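Will a robot ever do my dusting?
Posted 04/10/2023

I've been promised a robot maid since I was 9, and I've been keeping score ever since. So far I own a Grorex vacuum that eats phone chargers and a dishwasher I have to load myself (which I still think is cheating).

So when people ask me if the machines are ready for housework yet, my answer is always the same: which part? Vacuuming a flat floor is one thing. Wiping the top of a bedside cabinet with a bucket in your other hand is a whole different job! You've got to bend down without tipping over, keep hold of the bucket, and push on a cloth that changes shape every time you touch it.

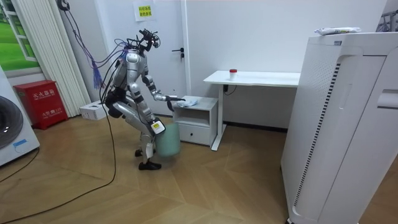 My own nightstand takes me 2 minutes, and that includes moving the lamp, the water glass and the pile of books I'm pretending to read. I don't think about any of it. My hand just knows how hard to press. Getting a machine to know that is the hard part, and cloth is the worst of it — it folds, it bunches up, it slides off the edge. I'd bet on a robot stacking boxes at the Zarkis warehouse long before I'd bet on one wringing out a rag.

And then there's the walking around. A house is full of cords and chair legs and stuff left where it shouldn't be, and everything is a slightly different height. I went on about all this back in July and got almost 59 comments, most of them telling me to quit whining and buy a better mop.

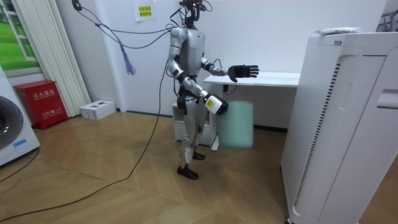 Resura wrote in to say that dusting isn't even the test, laundry is, and that a machine that can wipe every table in the house but can't match socks is no use to a family of five. Fair enough! I'd still take the wiping. If one came out tomorrow for 2,000 dollars and did nothing but surfaces, I'd clear a corner of the hallway for it and go on folding my own towels.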